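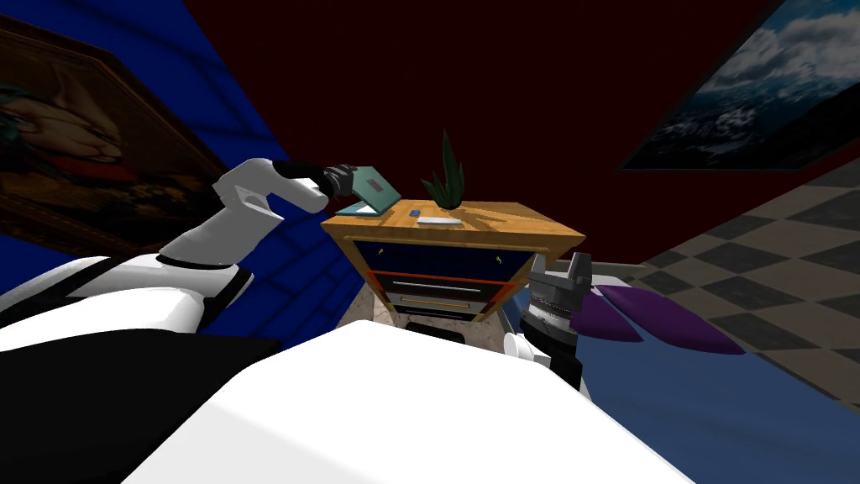

Stemine研究所与Jirex公司发布新方法Seltulero：让家用双臂机器人学习判断什么时候松手

7月19日，星期日，Stemine研究所和Jirex公司共同公布一项机器人操作研究的结果。这项研究的名字是Seltulero。它研究一个比较小的问题：机器人用夹爪拿着一件物品，把它放到家具上的时候，应该在哪一个时刻张开手指。

研究在仿真环境中进行。研究人员使用一台白色的双臂机器人模型，让它在虚拟的卧室里整理柜面上的物品。柜面上除了要移动的物品，还有一盆叶子细长的植物和其他小物件。机器人需要完成自己的动作，同时不能推动旁边的东西。

根据双方公布的结果，研究一共使用九个虚拟房间，每个房间做50次放置测试。在其中七个房间，使用Seltulero的机器人比使用原有方法的机器人更少把物品碰倒。在另外两个房间，两种方法没有可以看出来的差别。研究组把这两个房间的结果和其他结果一起公布。

为什么研究松手

在过去，抓取物品得到了很多关注，放下物品得到的关注比较少。许多控制程序把放下看作抓取的相反过程：手臂到达目标位置，夹爪张开，手臂退回。对于形状规则、重量均匀的物品，这样做一般没有问题。

对于书本或者别的可以开合的物品，情况就复杂一些。这类物品有两个可以相对转动的部分。夹爪拿住其中一个部分时，另一个部分的位置会随着手臂的运动改变。如果夹爪在物品还没有站稳的时候张开，物品会倒下；如果夹爪张开太晚，手臂继续向下压，物品会在柜面上滑动，有时会碰到后面的花盆。

“我们检查了以前的失败记录，发现很多失败发生在任务的最后一小段，”Seltulero项目负责人Aurelio Escobar说，“机器人找到了物品，拿住了物品，也到达了柜子前面。然后它松手，任务就失败了。所以我们决定把这一小段单独拿出来研究。”

Escobar表示，研究组最初希望用一条简单的规则解决问题，例如当夹爪的高度低于某一个数值时就松手。他们为这条规则试验了很多不同的数值，但是没有一个数值适合全部物品。高度规则对平放的薄物品比较有效，对立着放的物品效果不好。

方法的内容

Seltulero由两个部分组成。第一个部分叫做“支撑估计”，第二个部分叫做“松手决定”。

支撑估计的任务，是判断物品的重量现在由谁承担。在仿真环境中，计算机知道每一个接触点上的力，所以可以准确地算出物品的重量有多少由夹爪承担，有多少由柜面承担。研究组在训练时使用这些数据作为正确答案，让模型学习从相机图像和关节角度中估计同一个数值。训练结束以后，模型不再读取接触力的数据，它只使用图像和关节角度。

松手决定的任务，是根据支撑估计的结果选择下一步的动作。它可以选择三种动作：保持不动、继续靠近柜面，或者张开手指。张开手指也分为不同的速度。当模型对估计结果的把握比较小时，手指先张开一个很小的距离，然后模型再看一次图像，确认物品没有移动，才完全张开。

负责模型训练的Emanuel Dinu说，第二次观察这个步骤是在研究的中期加入的。“当时我们已经有一个可以工作的版本，但是它有时候非常自信，也有时候非常错误。我们让它先松开一点，再看一看。这样动作变慢了，但是物品倒下的次数减少了。”

Dinu同时指出，慢是这个方法的一个真实的代价。和原有方法相比，Seltulero完成一次放置需要的时间更长。对于不容易倒下的物品，这些多出来的时间没有带来好处。研究组正在考虑让机器人先判断物品的种类，再决定是否需要第二次观察。

测试环境

测试用的房间由Jirex公司的仿真组制作。公司希望房间的颜色和图案比较强烈，使模型不能依靠简单的背景来识别物品。以发布材料中的卧室为例，左边的墙是深蓝色，后面的墙是很暗的红褐色，墙上挂着画，远处的地面是深浅相间的方格。柜子的顶面是木头的颜色，抽屉的正面有深蓝色的部分。柜子的右侧是一张床，床面是蓝色，上面有紫色的靠垫。

机器人从柜子前方的位置向下观察。它自己的白色身体会占据视野下方很大的一部分，柜子的下部和一部分地面因此看不到。Jirex公司仿真组的Myrtle Benavides认为，这一点在制作测试环境时很重要。

“如果我们把相机放在房间的角上，任务会变得容易，”Benavides说，“但是一台真正在家里工作的机器人，通常只能从自己的位置看。它的手臂会挡住物品，它的身体会挡住柜子的抽屉。我们希望模型在训练时就遇到这些遮挡。”

在每次测试中，研究组会改变物品的摆放位置。柜面上的小物件也参加测试，例如一个很小的蓝色长方形物件和一个白色的扁平物件。它们放在植物前面，体积小，高度低，手臂经过时容易忽略。如果机器人在放置主要物品时移动了这些小物件，这次测试会记录为“有干扰”。“有干扰”的测试不算作完全成功，即使主要物品放得很稳。

Benavides介绍，研究组曾经讨论过是否应该使用这样严格的标准。最后大家同意保留它。对一位住户来说，如果机器人放好了书，却把花盆推到了柜子的边上，这个结果是不能接受的。

测试结果

在九个房间的测试中，研究组比较了三种做法：固定高度的规则、只使用支撑估计而没有第二次观察的版本，以及完整的Seltulero。三种做法使用同样的手臂路线，只在最后的松手阶段有区别。因此，测试结果的差别主要来自松手的时刻和松手的方式。

完整的Seltulero在七个房间里得到最好的结果。进步最明显的是可以开合的物品。使用固定高度的规则时，这类物品常见的失败是向没有被夹住的一边倒下。使用Seltulero时，夹爪会在物品的下边接触柜面以后停留一段时间，等到估计的支撑数值稳定，再慢慢离开。

没有进步的两个房间有一个共同点：柜面的反光比较强。支撑估计需要观察物品下边和柜面之间的缝隙。当柜面反射出物品的影子时，模型会把影子当作物品的一部分，得到的估计偏早，于是夹爪也松得偏早。研究组试过在训练中增加反光的柜面，情况有一些改善，但是没有超过原有方法。

Stemine研究所的研究员Lenuța Munteanu负责分析失败的测试。她逐个观看了失败的录像，并且为每一次失败写下原因。

“数字只能告诉我们哪一个方法更好，”Munteanu说，“我更想知道它在哪里不好。除了反光以外，我还看到另一种失败。手臂退回的时候，手指的外侧碰到了已经放好的物品。松手的时刻是正确的，可是离开的方向不正确。我们的方法现在不管理离开的方向。”

她认为，这种失败在左手臂靠近柜面左端时比较容易出现。在那个位置，手臂伸得比较高，手指和物品之间的空间很小。研究组把这类失败算在Seltulero的失败之中，没有从总数里去掉。

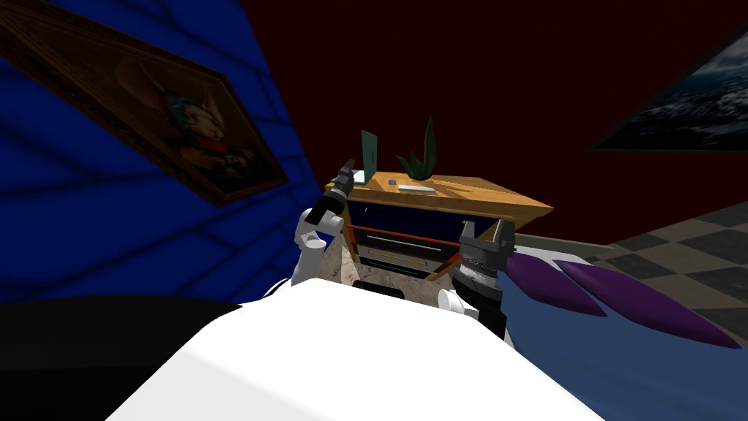

两只手臂的分工

在目前的研究中，左手臂负责移动物品，右手臂停在柜子右前方较低的位置，不参加放置。两只手臂都装有夹爪，但是外形不同。左边的夹爪是黑色，手指有棱角；右边的夹爪颜色偏灰，手指比较方，手腕上有带棱纹的环。

研究组选择让右手臂等待，有两个理由。第一，如果两只手臂同时运动，就很难知道物品移动是由哪一只手臂引起的。第二，停在柜子前面的右手臂会遮挡一部分柜面，这正好可以检查模型在遮挡下是否稳定。

在今后的工作中，研究组计划让右手臂也参加放置。一种可能的分工是，左手臂拿着物品，右手臂在物品的另一侧轻轻扶住，等物品站稳以后，两只手臂按照先后顺序离开。这种做法和人放置打开的书或者相框时的动作比较接近。研究组说明，这个想法还没有经过测试，现在没有结果可以公布。

夹爪形状的影响也在计划之中。Dinu表示，模型是用左边夹爪的数据训练的，把它直接用在右边夹爪上是否有效，目前还不清楚。手指的宽度会改变接触的面积，也会改变相机能看到的部分，所以有可能需要重新训练一部分模型。

从仿真到真实环境

Stemine研究所和Jirex公司强调，这次公布的全部结果都来自仿真。研究还没有在真实的机器人上进行。双方不希望读者把这些结果理解为一件已经可以购买的产品。

仿真的好处是可以得到准确的接触力，这是支撑估计训练的基础。仿真的缺点是，物品的表面和重量都经过了简化。例如，真实的书页会弯曲，书脊会有弹性，柜面上可能有灰尘。这些因素都可能影响物品站稳所需要的时间。

为了进行真实环境的实验，双方已经和Bárány实验室达成合作。Bárány实验室有一间按照普通卧室布置的实验房间，并且有测量桌面压力的设备。使用这种设备，研究人员可以在真实环境里测量物品有多少重量已经由柜面承担，再和模型的估计进行比较。

Escobar说，他对真实实验的期待是谨慎的。“我估计第一批结果会比仿真差。我们想知道的是差多少，还有差在哪一个部分。如果支撑估计是好的，只是动作太慢，那么我们知道怎样改进。如果支撑估计本身不好，我们需要回到训练数据。”

真实实验的第一阶段只使用比较轻的、不容易损坏的物品。实验进行时，房间里会有一位操作人员，可以随时停止机器人。电子设备和玻璃物品不在第一阶段的范围之内。

公开的材料

研究组将在8月公开以下材料：

九个虚拟房间的模型文件，包括家具、墙面和物品的位置设置；
每个房间50次测试的初始条件，使其他研究组可以在同样的条件下重复测试；
支撑估计模型的训练程序和使用说明；
失败测试的分类表，以及Munteanu写下的原因说明。

训练完成的模型会和程序一起提供，用于非商业的研究。希望在产品中使用这个方法的单位，需要和Jirex公司另外签订协议。

Benavides表示，公开初始条件对她的小组来说是最花时间的一项工作。不同的仿真软件对摩擦力的计算有差别，同一个物品在一个软件里可以站稳，在另一个软件里可能会慢慢滑动。说明文件中会列出研究组使用的摩擦参数，也会写明哪些物品对这些参数特别敏感。

如果其他研究组在重复测试时得到不同的结果，可以把初始条件的编号和录像寄给Stemine研究所。研究所会检查这些结果，并且在需要时更新说明文件。

关于Stemine研究所

Stemine研究所从事机器人操作和机器学习方面的研究，重点是室内环境中的日常任务。研究所的工作包括物品放置、抽屉和柜门的开关，以及在有遮挡的条件下识别物品。

关于Jirex公司

Jirex公司开发用于机器人训练的仿真软件和虚拟室内场景。在Seltulero项目中，公司负责制作房间、物品和测试程序。

媒体联系

联系人：Sandamali Kumarasinghe，Stemine研究所对外联络部

记者如果需要采访研究人员，请提前联系，并说明希望使用的语言。采访可以用中文或者英文进行。发布材料中的仿真图像可以用于和本研究有关的报道，使用时请注明来源为“Stemine研究所／Jirex公司”，并请注明图像由计算机生成。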